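Denim fading 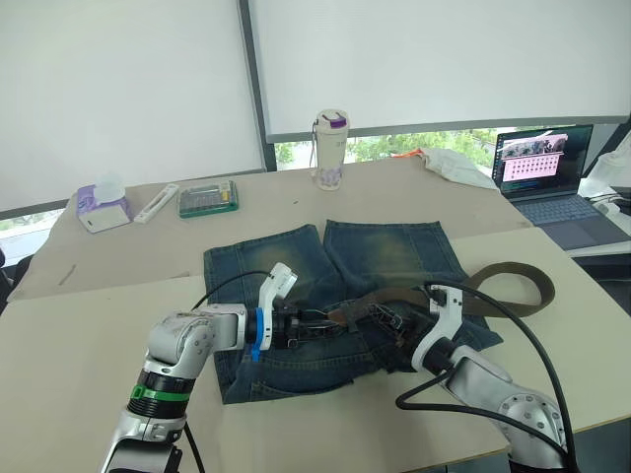 Denim fading is the gradual loss of color in cotton cloth dyed with indigo. It occurs through wear, washing and exposure to light, and it can also be produced in a factory before the garment is sold. The term covers both the process and the patterns it leaves.

Cause

Indigo does not dissolve in water. To dye yarn, it is first changed chemically into a soluble form, and the yarn is dipped into the bath and then lifted into the air, where the dye turns blue again. Repeated dips build up a darker shade. Most of the dye stays near the outside of the yarn and the core remains pale, a result known as ring dyeing. When the surface is rubbed, the outer fibers wear away and the lighter core shows through.

In standard denim only the warp, or lengthwise, yarns are dyed. The weft is left white or natural, so the inside of the cloth is lighter than the outside. Some mills use a tinted weft, which gives worn areas a yellow or brown cast.

Patterns

Creases at the hip and upper thigh produce lines called whiskers. Folds behind the knee form a crossed pattern known as honeycombs. Along the hem, uneven shrinkage between the cloth and the thread causes a rope-like twist – collectors call this roping. Objects carried in a pocket may leave an outline after several months.

Factory methods

Stonewashing tumbles finished garments with pumice. Enzyme washing uses cellulase to loosen surface fibers and leaves less grit in the machines. Hand sanding was once common for thighs and knees, and laser equipment now does much of the same work. Sandblasting has been restricted in several countries after cases of silicosis among workers.

The Grinside finish, named for the mill where it was developed, combines a short enzyme wash with dry brushing. The mill's pattern book lists 37 shades, of which 3 are made on a tinted weft. The Bielecka laundry later adopted the method for heavier cloth.

Care

Cold water and a mild detergent slow the loss of dye. Garments are usually turned inside out for washing and dried away from direct sun. Dark denim may transfer color to pale upholstery, shoes or bags when new – this is called crocking, and it lessens after the first few washes.

See also

Indigo dye
Selvedge
Twill weave
Warp and weft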